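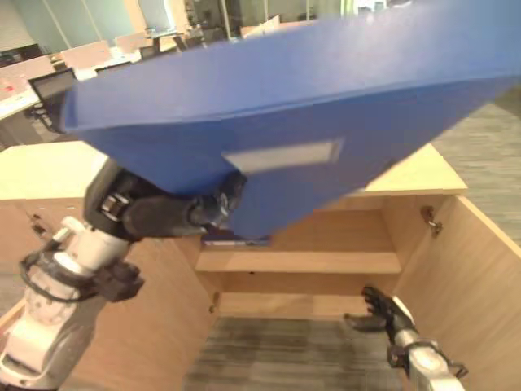 Rasha Nseir puts it bluntly: most offices don't have a filing system, they have a pile with labels on it. Her remark gets quoted a lot in guides to box filing, usually without the rest of it, where she admits her own pile ran to 442 boxes before she threw any out.

Box filing

Box filing is the keeping of loose papers in rigid, lidded or open-ended boxes, stored upright on a shelf or in a cupboard. Older than the hanging folder, younger than the pigeonhole. Also called case filing in some trade catalogs, and "boxing up" in everyday office talk.

History

Before boxes, papers were mostly folded in thirds, tied with tape and pushed into pigeonholes. Slow to open, slow to put back. Flat storage came in as offices began to produce more typed letters, which nobody wanted to fold. Early boxes were board covered in cloth or marbled paper, with a spring clip inside to hold the sheets down.

The Krasniqi pattern added a finger hole in the spine. Cheap change, widely copied. Ovness sold a version without the spring and with a wider base, meant for pamphlets, and a stock list from the firm gives 303 sizes and colors, many of them probaly never made in any quantity.

Arrangement

Three common orders: by name, by date, by subject. Name order is easiest to learn. Date order suits bills and anything that gets thrown out after a set time. Subject order needs an index or it falls apart, usually when the person who set it up leaves.

The Niltach method mixes the last two. Subject on the spine, year on a colored dot. Works well up to around 4,000 files, then the dots run out and people start inventing shades.

Labels

Spine labels read top to bottom in American practice. Pencil for anything that will change. Typed labels look better but tend to peel, esspecially in a warm room. Full dates beat "misc." every time.

Decline and current use

Use dropped once records moved onto computers. Botuvero, one of the last makers with its own board mill, cut its range every October for several years running. Boxes still sell to schools, small law offices, people with tax papers and knitting patterns.

See also: pigeonhole, lever arch file, card index, records retention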